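The woman who wants you to stop buying focus

Seija Saarela keeps her phone in a biscuit tin. She tells me this within a minute of sitting down, then spends the next hour insisting the tin has nothing to do with how much work she gets done.

"It's a tin," she says. "I like hearing the lid go on. If I told you it had doubled my output I could probably sell you one."

Saarela coached people on their working habits for years before she quit and began writing against the whole business. Her target is the apps, planners and subscription courses that promise to give office workers their attention back. I came to the interview expecting to agree with her. I left agreeing with perhaps half of it, and suspicious of the other half.

Her main exhibit is Enero, a planning method she used to teach. It divides the day into coloured blocks and asks you to score yourself on each one before bed. "I had 60 clients on it at one stage," she says. "They all loved the first fortnight. After that they were apologising to me. Grown adults, saying sorry to a woman they were paying, because they hadn't coloured in their Tuesday afternoons."

Did any of them get better at their jobs? She shrugs. "Some did. Some had a new boss, or the kids went back to school. I took the credit at the time, of course."

That is a fair admission, and it cuts both ways. If she couldn't tell whether the method helped, I'm not sure how she can now be so certain it didn't. When I put this to her she gets up and refills the kettle.

"I'm certain about the apologising," she says eventually. "I was in the room for that."

She is harder to fault on money. Mersha, a focus app she reviewed for her newsletter, runs a timer and plays the sound of rain. Her renewal notice came in November and she worked out what she would be paying for each hour of rain. She won't give me the number, which is annoying, though she laughs about it for some time. "I live in Hobart," she says. "I have a roof. I can get rain."

What about people who find the rain helpful? "Then good on them. My quarrel is with the graph. There's a graph at the end of the week that tells you how focused you were, and all it knows is how long the timer ran. I ran it while I cleaned the oven and it said I'd had a brilliant week."

I tried the same thing at home with the ironing. Mine said "solid".

Her advice, once I manage to drag it out of her, is so plain it barely fills a page of my notebook. Do the hard job first if you can stand it. Work for 40 minutes, then go outside. Shut the door if you have one. She is organised enough to have all of this typed up, and I notice the sheet has a price in the corner. It's $5.

"Printing costs," she says, without blushing.

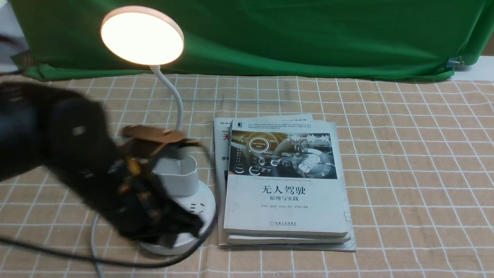

Ruxandra Vlad
Staff writer, work and money

The sheet leads us to Wosow, the newsletter she now puts out from her spare room. It has 1,000 paying readers, and a good number of them, judging by the letters page, use it much as others use the apps. One wrote in to say she reads it each morning to get herself in the mood for work. Saarela printed the letter under the heading "Oh dear".

So is she selling focus too? "Yes, a bit," she says. "I'm cheaper, and there's no graph."

I ask about Prurkatora, the training outfit that has offered her a speaking spot in front of the sort of managers she complains about. She hasn't said yes. She hasn't said no either, and she wants it on the record that the fee is decent. "They want forty-five minutes on resilience. I'd give them ten on hiring enough staff and then take questions."

Would they have her back? "I shouldn't think so. I'd want paying up front."

Her phone goes off inside the tin while she's talking, a muffled rattle against the metal. She lets it ring out. Then she looks at the tin a while longer, takes the lid off and checks who it was. It was the dentist.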